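A Morning at the Salelmont Stone Works Open Day

We got there at ten past nine and the lower lot was already full, so if you're thinking of going next year, take the second turn after the Murneck water tower and park up by the office. The sign says staff only but they wave you in on open day. I walked up from the bottom in the wrong shoes and had gray mud to the ankle before I'd even signed my name.

I've wanted to see inside the stone works ever since we moved to Ballesby. You pass the big shed on the way to everything, and in summer when they have the doors rolled up you get maybe two seconds of water and noise and a huge wet block of something, and then you're past it and looking at the feed store. So when my neighbor Clodagh Moynihan said they did an open morning every October I put my name down that same night. Clodagh came too, and drove, and I bought the breakfast.

They sort you into groups at the door and hand out ear defenders and the kind of plastic glasses that fog up the second you breathe. Our guide was Eusebio Herrero, the shift lead on the saws. He has a very quiet voice for somebody who works next to a gang saw. We all ended up walking in a tight little huddle behind him like ducklings, and I missed a good bit of the first part anyway, so forgive me if I get the order of things wrong.

You start out in the block yard. The quarry itself is up the hill and they don't take visitors there, which I was a little sorry about, but the yard is good. The blocks sit in rows with numbers painted on the ends in red, and the drill marks still run down the sides like corduroy. Each one gets a number when it leaves the hill and keeps it all the way through, so that somebody who buys slabs for a hotel lobby can come back two years on and ask for more from the same block. (They probably can't have it, Eusebio said, but they can ask.) The one waiting to go in next was 3075. I took a liking to it, I don't know why. It had a rusty band across one corner and a puddle sitting on top with a leaf in it.

Then the big shed. Oh, the noise! Even with the ear defenders on you feel it in your teeth. The gang saw is a great swinging frame full of blades, all side by side, and it goes back and forth over the block with water pouring down, and the block gets cut into slabs all at once, like an egg in one of those wire egg slicers. I had pictured something round and fast. It's slow! You can stand there for five minutes and not see it move down at all. A man in our group asked how long one block takes and Eusebio said it depends on the stone, could be most of a day, could be longer if it's hard or if there's a fault in it, and they run it overnight with one person watching.

The water all gets collected in a channel in the floor and goes out to the settling tanks behind the shed, where the stone dust drops out of it and the clean water comes back around. The tanks were the surprise hit with the kids. It looks like pancake batter. One little boy had to be held by the hood. They press the sludge into cakes afterward and I asked where it goes, and some is used for filling in the old part of the quarry and some goes to a farmer, and that was as much as I could hear.

After that comes the polishing line, and you can take the ear defenders off, more or less. The slabs lie flat on a belt and go under a row of spinning heads, each one with a finer grit than the last. I had never thought about how the same slab can come out as a mirror or as something chalky and soft depending on where along the line they stop. Gheorghița Stanciu runs that line and she had set out six pieces on a bench, all cut from one slab, each taken off at a different point, and you were allowed to touch. Everybody went straight for the shiniest. Then everybody went back to the middle ones and kept stroking them like cats. The rougher the finish, the paler the stone looks, and the veins sort of sink into it. On the mirror one the veins jump out at you and you also see your own face and the ceiling lights, and in my case fogged plastic glasses.

She told us to pour water on the roughest one if we wanted to know what it would look like polished. There was a squirt bottle on the bench for it. I must have done it ten times. The color just comes up, and then it dries and goes away again. Clodagh says she does that with beach pebbles, brings them home gorgeous and then has a jar of gray rocks on the windowsill by supper.

I also asked Gheorghița about stains, being a person with a lemon habit and a family that leaves tea bags wherever they happen to be standing. She didn't sugarcoat it. Real marble marks. Acid dulls it, and a sealer helps with soaking in but it doesn't stop the dulling, and anybody in a store who tells you different hasn't lived with one. She has a marble pastry slab at home herself and a plain laminate counter for everything else. A softer finish hides the dull spots better than a polished one does, because there's less shine to lose. I wrote that on the back of my parking slip.

Lifting the finished slabs is done with a crane and a sort of frame of suction cups, and they showed us one going from the line to the racks. They keep nearly 100 slabs in the rack nearest the doors, standing on edge and leaning a little, with wood strips in between, and we were told very firmly to stay behind the yellow line. No arguments from me. A bundle of them goes up to 3000 pounds, and the floor back there has been poured twice.

There was one slab set up by itself at the far end with the light behind it, a honey-colored one, and the light came right through. I'd read about that and had taken it for a lamp-store trick. People were lining up to take pictures with their kid's hand held up behind it so you could see the shadow of the fingers. They don't quarry that one here, it comes in on a truck from somewhere, and they cut it for a company that makes bar fronts.

Coffee was in the drafting office, in the back, next to the templates. I liked this room as much as any of it. The walls are hung with thin sheets cut in the shape of people's actual kitchens, with the sink holes and the stove gaps and the funny corners, and names written on them in marker. You'd be amazed how crooked everybody's walls are. Lucía Pastor, who draws up the cutting plans, had one pinned up for a kitchen where the back wall ran out by the width of a thumb from one end to the other, and the owners had lived there for years and never noticed it. Her job is to fit the template on the slab so the veins go the right way and the seam lands somewhere you won't stare at it. She lays them out on a screen now but she still walks down to the rack with a roll of tape and marks the real thing, and if a vein is going to run straight into the faucet hole she moves it all over and starts again.

She let Clodagh and me try one with a photo of a slab and a paper cutout. Mine had the best vein going neatly into the trash under the sink. Clodagh's was better. I'll say no more about it.

The raffle was for a cheese board and a sink cutout (that's the piece that comes out of the hole, and they polish the edge and it makes a lovely heavy thing for rolling out dough). Eftychia Stamatopoulos from the garden center won the cutout and then had to get it down the hill to the lower lot. We gave her a ride. It was a good deal heavier than she'd figured on and it rode on my feet.

A few practical things. It's free, and it runs from nine until about noon, but the last group goes in well before that. Boots. A sweater too, it's cold in there with all that water, even on a warm day. They'll lend you the glasses but if you wear your own underneath bring a cloth. There's one restroom, in the office, and the line for it was longer than the one for the raffle. Small kids seemed fine as long as somebody had a hand on them. The offcut bins by the gate are for buying from, cash, and the prices are on a piece of cardboard. I got a strip of something greenish that's going to be a windowsill in the downstairs bathroom if I can find somebody to cut the ends.

We had lunch afterward at Radonjić, just past the bridge in Murneck, and I would send you there for the bean soup alone. We took the window table and talked about kitchens the entire time.
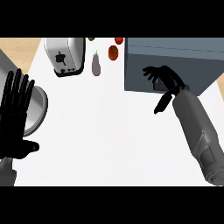 My own counters are the reason I'd written so much on that parking slip. We're redoing the kitchen in the spring, and I went up to the works all set on something dramatic, big dark veins, the whole opera, and I came home wanting plain. White, matte, with the streaks so pale you only just catch them, and going off on the diagonal like these do, so that the whole stretch of it stays quiet and still isn't flat. Beige floor next to it too, which is lucky, as ours is staying put. Whether it ends up as real stone or one of the look-alikes I can't tell you yet. Clodagh votes for stone and says I can learn to use a cutting board like a grown-up. Lucía is sending me the name of a fabricator on our side of the river, and I still have to measure the corner by the fridge, where after what I saw on that wall I'm expecting the worst.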